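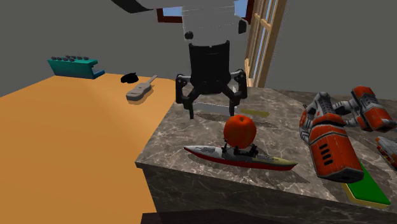
How do I get a turmeric stain out of a marble worktop?

Make a thick paste of bicarbonate of soda and water, spread it over the stain, cover it with cling film and leave it overnight before wiping it off with a damp cloth. You will probably have to do it more than once. Longer replies from members are underneath.

Posted by kettleside, 6 Aug 2019

We moved into a flat in June and the kitchen has a marble worktop, which I have never had before. I left a wet spoon on it after making a curry and by morning there was a yellow patch the size of a jam jar lid. I have tried washing up liquid and hot water, then a kitchen spray. The patch is a bit paler but it is still there and it now has a slightly dull ring round it. The spray was an ordinary limescale one from under the sink. The landlord's inventory says the worktop is in good condition so I would like to sort it without making things worse. I don't know if it was ever sealed. Can this be done at home or do I need somebody in?

Gunnel Dalen

Stop using the limescale spray. Those are acidic and marble is mostly calcium carbonate, so the acid eats into the polish. The dull ring is almost certainly an etch mark, which is a separate problem from the stain and needs a different treatment. Vinegar and lemon juice do the same thing, whatever you read elsewhere.

Deal with the stain first. Turmeric is a plant dye and it usually responds to a poultice. Mix bicarbonate of soda with enough water to get something like thick yoghurt. Put it on about as deep as a pound coin is wide, going a little past the edge of the yellow. Tape cling film over it and prick a few holes. Leave it for a day, take the film off and let the paste dry out fully, then lift it with a plastic scraper and rinse. If there is no change after two goes, use 3 per cent hydrogen peroxide from the chemist in place of the water. Try that on a hidden bit first, as it can lighten dark marble. Wear gloves, and don't mix it with anything else.

Turmeric also fades in daylight. If the patch is near a window, leave the blind up between treatments.

For the ring you want a marble polishing powder. I used one from Garkach, rubbed on with a damp cloth in small circles. It works on light marks you can see but can't feel. If your fingernail catches on the edge, it has gone too deep and a stone restorer should look at it.

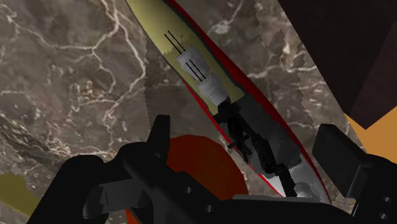
Once it is all clean and has had at least a couple of days to dry, check whether the stone is sealed. Put a teaspoon of water on it and wait 15 minutes. If the stone underneath has gone darker, the water is getting in and it needs sealing. Wipe on a penetrating sealer, leave it for the time on the tin, and buff off every bit of what's left or it dries as a smear. Mine is done once a year. A sealer slows stains down but it does nothing against acid, so you would still need to wipe up wine and tomato straight away.

I would also ask the landlord before sealing or polishing. It is their stone and some of them want it done by a particular firm.

Posted by Skarnero_Rob

Bicarb worked on mine but it took four goes. I'd leave it longer than you think. Tea came out quicker than curry did.

Posted by mo_in_the_annexe

Just get somebody in. We paid 93 pounds for a man to come and do a ring mark next to the hob and he was finished before lunch. I had already spent 19 on a bottle of Fostudis stone cleaner that did nothing at all for it. A friend was quoted 400 for her whole kitchen including the sealing, so ring more than one place. We keep a big chopping board out now and put all the spices on that.

kettleside replied

Thanks all. I've had the first lot of paste on since last night and the yellow is paler. My nail doesn't catch on the ring so I'll email the landlord about the polishing powder and see what he says. Is the peroxide all right on a brownish marble or is that what you meant by dark?

Gunnel Dalen replied

Brown can lighten, yes. Test it behind the toaster or somewhere like that and leave it the full day before you decide.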